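How a Two-Armed Robot Learns to Sort

At the Pleleck workshop in Kalthorpe, members are building a sorting robot. It has 2 arms, and both are bolted down next to a white table. Its job is to put small things into the right cup: one blue, one pink.

The robot has no idea what a cup is. It has to be shown. A person moves a control arm, called a leader. The robot arm, called a follower, copies each movement.
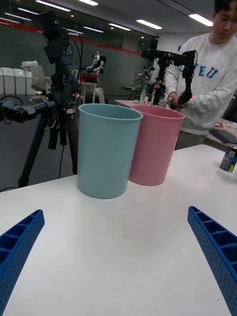
The leader is held by hand, behind the table. The blue fingers belong to the robot.

Every joint in the leader has a sensor that measures its angle. A computer reads the angles about 70 times a second and sends them to the motors in the follower. Bend the leader's elbow and the follower's elbow bends too.
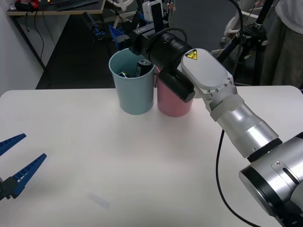

A motor can only turn a joint. To pick things up, the arm needs a gripper. A gripper has two fingers that open and close. Urs Lüthi, who designed this one, gave the fingers many small pockets. Pockets save weight, and a light finger is easier for a motor to move and to stop.

The first fingers were solid. They took 3 hours each to make and were too heavy.
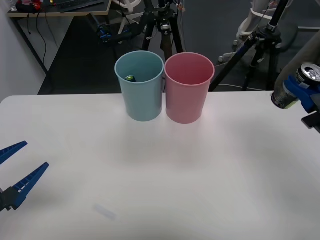 Cameras record while the person works. One kind looks at the table from a fixed spot. Another kind rides on the arm and sees what is between the fingers. The computer stores the pictures together with the joint angles. One complete try is called an episode. The group plans to record 36 episodes before December.

After that, a program searches the episodes for patterns. It learns which movement usually goes with which picture. Then the leader can be put down and the robot can try alone.

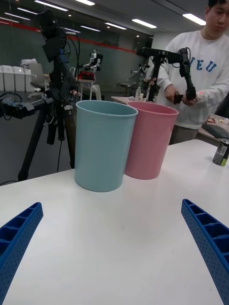 The two cups from the wrist camera, with a gripper finger on each side.

Words to know
Joint: a place where an arm bends or turns.
Leader: the arm a person moves.
Follower: the arm that copies.
Episode: one recorded try.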